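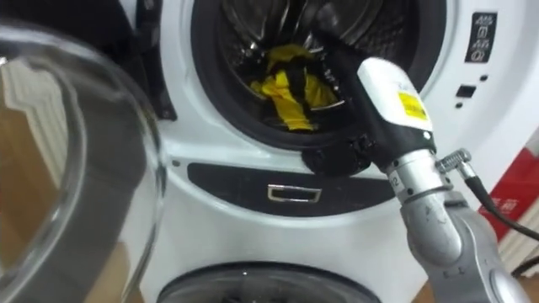

The Wash Cycle, One Example at a Time

Emptying a washing machine is a poor fit for written rules. Cloth has no fixed shape, the drum hides part of the load, and two items picked up together may or may not come apart on the way out. At Lustivbridge, a robotics firm in Clestham, the working answer is to collect examples, store them, and train on the ones that pass review.

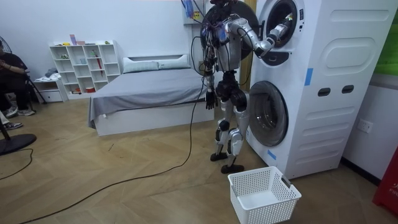

Vitale Bendura

The task is laundry, set up in a furnished room with a bed, shelves and a stacked washer-dryer. The humanoid works at the upper drum, with a white plastic basket on the floor in front of the machine. Each example is one attempt, stored as camera video together with joint positions and gripper commands. A fixed camera covers the room; a second view is taken from the robot's head.

By the end of June the set held 1178 attempts, of which 678 had been accepted for training. The rest were set aside, mostly for gaps in the joint record or for views in which the arm hid the cloth. Failed grasps are kept if the recording is complete — a miss followed by a second try is labeled as a recovery and trained on separately.

Variation is planned in blocks of 200. Within a block the machine stays where it is, while the fabric, the color mix and the position of the load are changed. Single items came first. Tangled pairs remain the slowest class to label, as the reviewer has to mark the moment at which the 2 pieces separate.

The next block adds the lower drum, which requires a different stance and a new set of starting poses.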